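Proyecto de fin de asignatura: comportamiento de una botella de plástico de pared delgada ante carga lateral
Autores: Gualtiero Amato y Manuela Bassi
Laboratorio de Materiales, edificio Tanau

1. Objeto del trabajo

Se estudia la deformación de la pared de una botella transparente de agua, con tapón de rosca blanco, cuando se presiona lateralmente a distintas alturas. El interés del ensayo está en la diferencia entre las zonas con nervaduras horizontales y la zona lisa. El modelo numérico se entregó en septiembre como trabajo aparte y no se reproduce en esta memoria.

2. Material

Todas las botellas proceden de un mismo lote, con referencia interna 3215. Se ensayaron 12 unidades, cerradas y sin manipulación previa del tapón. La etiqueta no se retiró: un ensayo preliminar indicó que al despegarla quedaban marcas en la pared que alteraban la lectura. Cada unidad se apoyó sobre una mesa blanca, sin topes ni adhesivo en la base.

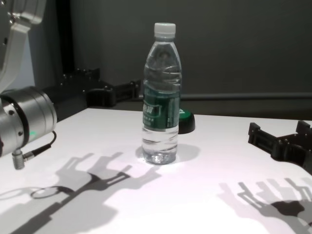 La superficie de apoyo se limpió con un paño seco antes de cada serie y se niveló en dos direcciones. La posición de la base se tomó respecto al borde delantero, con una tolerancia de tres milímetros. Cuando la botella quedaba fuera de tolerancia se levantaba y se volvía a colocar; no se permitió arrastrarla, porque el arrastre introduce un giro que desplaza la etiqueta respecto al eje de referencia.

3. Procedimiento

Se definieron tres alturas de contacto: hombro, etiqueta y cuerpo inferior. En cada una se aplicó carga creciente de hasta 200 gramos fuerza y se anotó la flecha de la pared con un comparador Bradier. Los datos se pasaron a la hoja de cálculo Vusex del laboratorio. Entre dos lecturas consecutivas se dejó reposar la botella un minuto.
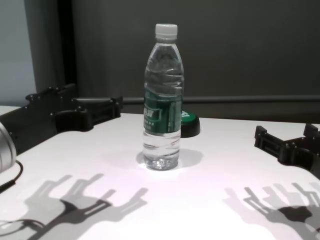 Figura 2. Botella con etiqueta verde oscuro en posición vertical sobre la mesa.

La iluminación se mantuvo constante en todas las series. Los reflejos sobre el plástico dificultan localizar a simple vista el punto de contacto, por lo que la altura se midió siempre desde la mesa con regla y no por referencia a las nervaduras.

4. Resultados y discusión

La menor flecha se obtuvo en el hombro. En la zona de la etiqueta los valores fueron intermedios y con mayor dispersión, que atribuimos al solape del papel. El cuerpo inferior dio las flechas más altas, salvo en la franja inmediata a la base, donde la geometría del fondo rigidiza la pared. Dos unidades se descartaron por presentar una abolladura anterior al ensayo.

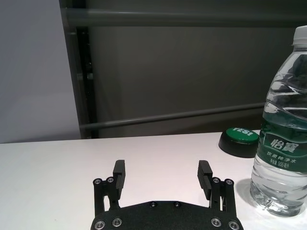
El área de contacto condiciona el resultado tanto como la altura. Con un apoyo puntual la pared cede de forma localizada y la recuperación es más lenta; con un apoyo plano la carga se reparte y la curva es casi lineal en el primer tramo. Unas almohadillas rectangulares enfrentadas, una de ellas con estrías horizontales finas, como las de la pinza negra de dos dedos, plantean un caso distinto al de nuestro palpador, ya que las estrías pueden coincidir o no con las nervaduras del envase. Ese caso queda fuera del alcance de esta memoria. El método de corrección por área que describe la guía Tedesco del curso se aplicó solo a las lecturas del cuerpo inferior.

5. Trabajo pendiente

Falta repetir la serie del hombro con botellas parcialmente vacías y comprobar la influencia del par de cierre del tapón. Las tablas completas se adjuntan en el anexo A y la calibración del comparador en el anexo B.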